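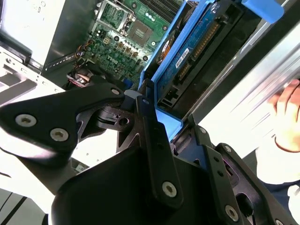

Session 3 handout: gripper work in tight spaces
Tura shared workshop, Friday, February 23, 2018

Picks up where the Julau notes stop. Arm is built, jaws are on, now the job is getting into a PC tower and out again with a drive caddy. If your fingers aren't mounted yet do that first, sheet 2.

Before you power anything
- Tower unplugged. Side panel off. Press the power button once anyway.
- Check the hex screws on both finger plates. They work loose, mine did twice in October.
- Wrist cable tied back. Slack goes behind the elbow, not under it.

Approach
Come in on a diagonal, slow. Speed setting 70, no higher inside the case. Wires next to the board catch on a finger plate very easily so look on that side before you close. The blue caddy is the target, leave the drive's connector pins alone. Bare gold, easy to bend.

One person holds the case steady by the metal edge. Same person the whole run, no swapping halfway. Fingers on the outside where you can, and watch teh edge, it's sharp on some towers.

Grip
Jaws parallel to the caddy before closing. Close, stop, look, then pull. Pull straight. If it sticks, open and back off, dont twist.
Stall limit in the Rutik config is 755. Leave it there for now. Somebody will ask about raising it, we do that with the Szénási pads next time.

Write down for each run
start pose / grip yes or no / what touched that shouldnt have

Homework: 2 clean pulls in a row, logged. Bring the log, and a hex key that fits your own screws.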